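Gekance: Short Accounts of Retail and Food Counter Work

README and data card
Maintainer: Milagros Gaete
Release: second, December

Gekance is a collection of written accounts by people who have worked a register, a counter or a stockroom. Each account concerns one incident or one standing rule at one workplace. The text is in English. The collection is meant for reading, for teaching, and for testing text classifiers on informal writing. 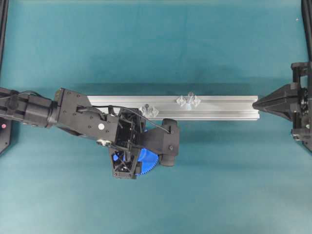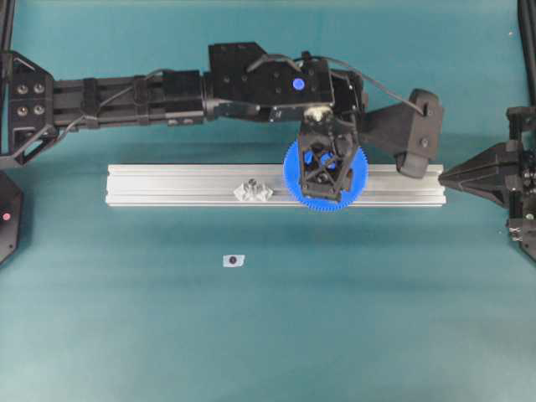
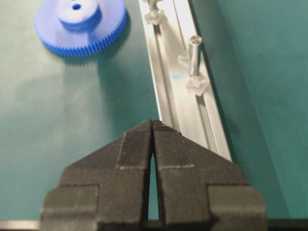 Contents of the release

accounts.tsv has one row per account, UTF-8, tab separated, no quoting. Line breaks inside an account are stored as a backslash followed by n.
labels.tsv has one row per label applied. An account with three labels has three rows.
stores.tsv has one row per workplace, with the workplace type and nothing that would identify it.
removed.txt has the account numbers withdrawn after the first release. Please drop these if you are still working from the old files.
guide.txt has the labeling guide as given to the labelers, including the two pages that were later replaced.

The release holds 1,000 accounts from 118 workplaces. The count in the first release was higher. The difference is the withdrawn rows plus duplicates found when the accounts were sorted by opening sentence.

Fields in accounts.tsv

id: integer, not consecutive. Numbers are never reused after a withdrawal.
store: integer, matches stores.tsv.
role: one of cashier, counter, stock, supervisor, manager, seasonal, other. The role is the one the writer held at the time of the incident. Writers who were promoted halfway through the events are listed under the lower role.
years_since: integer, years between the incident and the writing. Zero means the same calendar year. Empty means the writer did not say.
body: the account.
edited: y or n. A y means that a name, street or other identifying detail was replaced. Spelling and grammar were left alone.

Replaced details appear in square brackets, for example [manager], [coworker 2], [mall]. Numbering of coworkers restarts with every account. In the first release it ran through the whole workplace, which made it possible to follow one person from story to story, and several contributors objected.

Labels

The label set is short. Labelers could apply more than one.

drawer: shortages and overages, who pays for them, who counts the money
schedule: shifts posted late, shifts changed, closing followed by opening
pay: wages, tips, training time, final paychecks
customer: the account turns mainly on something a customer said or did
return: refunds and exchanges, with or without a receipt
policy: a written or unwritten store rule
firing: the writer or a coworker was let go
quit: the writer or a coworker left
safety: injury, equipment, locked exits, blocked aisles
good: the writer describes the workplace or a person in it favorably

The drawer and pay labels overlap when a shortage is taken out of wages. The guide tells labelers to apply both. Some applied only drawer in the early batches, and these rows were corrected by hand where they were noticed. Treat pay as undercounted in accounts with an id below 100.

The customer label caused the most disagreement. Almost every account has a customer in it somewhere. The rule finally adopted was to ask whether the account would still be worth telling if the customer were removed. If yes, the label is left off. Page 4 of the guide still shows the older rule in a crossed-out paragraph.

There is no label for the truth of an account. None was checked against payroll records, store records or the other people involved.

How the accounts were gathered

Contributors wrote to a mailbox or filled in a form on the Plundovholm forum, a message board for people in shop work. The form asked for the kind of workplace, the role held, and the story. It set no minimum length. The maximum was first 30 lines, then lifted after contributors began splitting long accounts into parts. Split accounts were rejoined when the parts could be matched with certainty, and left apart otherwise.

Contributors confirmed that the text was their own, that they were 18 or older at the time of writing, and that it could be redistributed. Many were younger than that when the events took place, and first jobs make up a large share of the collection. Accounts copied from elsewhere were rejected when recognized.

A few accounts came in as voice messages. They were typed up by the maintainer and sent back to the speaker for approval. They read differently from the rest (longer sentences, more repetition) and are not flagged in the files. A flag is planned.

Labeling

Labeling was done in Skullel, using the plain list view. Each account was read by two people working apart. Where they differed, the maintainer read the account and decided. Only the final labels are released. The separate readings exist but include free comments that mention real employers, and these have not been cleaned.

Labelers were paid by the hour. All of them had worked in retail at some point, which helped with terms such as facing, shrink, go-backs and no-sale. It may also have made them quick to side with the writer when deciding between policy and firing.

Known problems

Workplace types are uneven. Grocery, clothing and fast food are well covered. Hardware, pharmacy and furniture are thin, and there is one florist.

One workplace, store 61, supplied a long run of accounts about the same holiday season and the same supervisor. They were written by different people, some of whom had plainly compared notes. Anyone splitting the data for training should split by store, never by row.

Stories about bad jobs are told more often than stories about ordinary ones. The good label is rare for that reason, and the collection should not be used to estimate how common any practice is.

Amounts of money are as given by the writer. Older accounts mention wages that were legal at the time and look like errors now. They are left as they are.

Several accounts contain slurs or insults reported as speech. These were kept. Readers who plan to use the text in a classroom should search for them first.

The years_since field was computed from the year the contributor gave. Where the contributor wrote a span of years, the last one was used.

Loading

Zaugg is a small reader script included with the release. It takes a folder, checks that the three .tsv files are present, joins them on id and store, and writes a single table. It stops on the first malformed row and prints the row number. It does not attempt repairs. Spreadsheet programs will also open the files, but some turn the role value other into an empty cell if the column is imported as a category. Import everything as text.

Withdrawals and corrections

A contributor can ask for an account to be withdrawn at any time and need not give a reason. Requests from employers are read but not acted on unless they point to an identifying detail that was missed. In that case the detail is replaced, edited is set to y, and the account keeps its number.

Send corrections with the id and the exact words in question. Requests that quote only the general subject ("the one about the lunch break") cannot be matched, as there are a great many about lunch breaks.

Changes since the first release

Duplicates removed.
Coworker numbering restarted per account.
safety label added and applied to all rows, old and new.
The label rude was dropped. Its rows were read again and most became customer.
stores.tsv no longer gives the number of employees.
Two accounts moved from store 17 to store 71 after a typing error was reported.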